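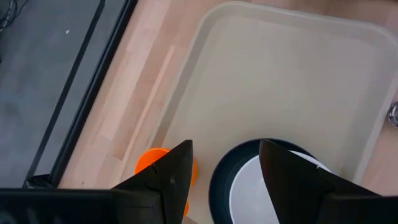

Translucent plastic tray on a light wooden table.

Nodeveck Trilulano 5 phone
Unlocked, dual SIM
Product code 2524

The Trilulano 5 is the larger of the two phones Nodeveck sells at the budget end. It replaces the Trilulano 4, which we stopped stocking in July, and uses the same charger and the same size of screen protector. Cases for the 4 will not fit because the camera has moved to the middle of the back.

Supplied unlocked for use on any UK network. You can fit two nano SIM cards, or one nano SIM card and a memory card, but not all three. eSIM is not supported on this model. If you need it, look at the Dundavard range.

Screen
The screen is a flat LCD with a plastic surround. It is bright enough to read outdoors on most days, though it struggles in direct sun. Auto brightness is on when the phone arrives and can be switched off under Settings, Display. A screen protector is already fitted. It is thin and marks easily, so many customers swap it for a glass one.

Battery and charging
Nodeveck quotes up to 42 hours of mixed use on a full charge. Heavy video or using the phone as a hotspot will bring that down a good deal. Charging is by USB-C. There is a cable in the box but no plug. Any USB-C plug will charge it, although fast charging only works with the Nodeveck plug (sold separately, see Accessories). No wireless charging.

The battery is sealed in. We can replace it in our workshop once the warranty has run out, and the job normally takes a day if we have the part.

Calls and sound
Wi-Fi calling works on most networks but has to be switched on by hand. One speaker, on the bottom edge. There is a headphone socket on the top edge. FM radio needs wired headphones plugged in to act as the aerial.

Cameras
Main camera, close-up camera and a front camera for video calls. Photos in daylight are fine for sharing and small prints. Indoors at night they come out soft, and the night mode needs the phone held still for several seconds. Video stabilising is only available at the lower resolution setting.

Software
Comes with Android and a small number of Nodeveck apps. The Notes and Weather apps can be removed, the Gallery app cannot. Set-up takes some 5 minutes on Wi-Fi, longer if you are copying from an old phone. Please run the update before you fit a memory card. Karthik Marikar in our workshop has seen a few cards fail to show up on the software the phone ships with, and the update cures it.

In the box
Phone
USB-C cable
SIM tray pin
Quick start leaflet
Clear soft case

Accessories
Nodeveck fast charging plug
Siddiqui glass screen protector, single or twin pack
Siddiqui folding case, black or navy
Memory card, up to the 400 GB size

Delivery and returns
Orders placed before 3 pm go out the same working day. Phones are sent by tracked post and need a signature. You can return an unused phone within 30 days if the seal on the box is unbroken. If you have opened it, please sign out of your accounts and reset the phone before sending it back. We cannot process a return on a locked handset.

Trade orders
For larger orders or business accounts, contact Mizanur Bandara through the trade desk form. Please give the product code and say whether you want the handsets set up before delivery.

Colours: graphite, pale blue
Pale blue is currently on back order.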